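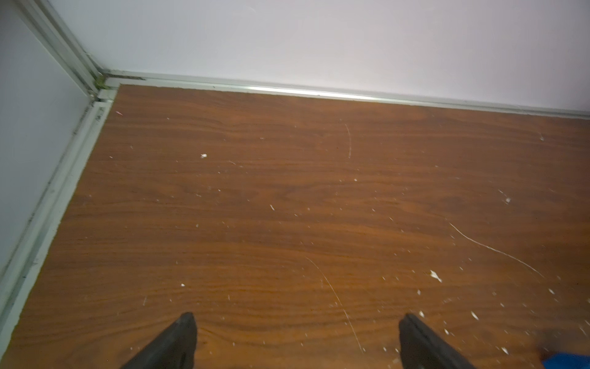
4. Oiling a wooden worktop

Read this section to the end before opening the tin. Most of the letters we get at Flunholm come from people who read it afterwards.

You will need:
Nudik worktop oil, one tin
5 lint-free cloths
Fine abrasive paper, 246 grit or whatever the shop has that is near it
An evening you did not want for anything else

4.1 Clear the top and wipe it down with a damp cloth. Crumbs that are oiled in stay in.

4.2 Leave it overnight to dry. Overnight means overnight.

4.3 Sand lightly along the grain. If you are pressing hard enough to need a rest, you are pressing too hard.

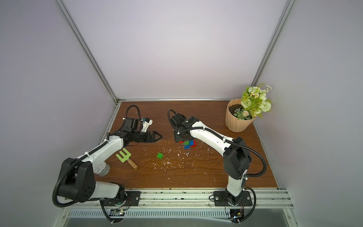 Oil goes on thinly, with a folded cloth, starting at the back and working towards yourself. Follow the grain the whole way and overlap each pass by a finger's width. On a reddish-brown top with walls on three sides, like this one, the back corners are where oil likes to pool, so go in with a nearly dry cloth and come out again promptly. Wipe off anything still sitting on the surface after 4 minutes.

4.4 Let the first coat dry until it no longer feels tacky. Testing it with a sleeve counts as testing it, but you will lose the sleeve.

4.5 Apply a second coat in the same way. A third is allowed. A fourth is a hobby.

CAUTION: Oily cloths can heat up and catch fire by themselves. Soak them in water and lay them flat outdoors to dry before throwing them away. Do not ball them up in the bin, however tired you are.

Note: The Trivitier hardwax (part 539) does not go over fresh oil. It will sit there looking sulky and then peel. Choose one finish and stay loyal to it.
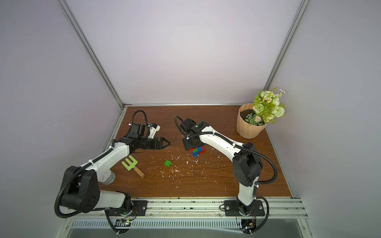

Fig. 5. Wood-grain top with metal rail along the back edge.

4.6 Where a rail or trim meets the wood, run a dry cloth along the join before the oil sets. Dried oil on metal comes off with patience and a plastic scraper, and mostly patience.

4.7 Keep water off the top for two days. Mugs are water.

Re-oil every March, or when drops of water stop beading and start sinking in. For tops supplied with the Bhuiyan factory finish, skip to section 5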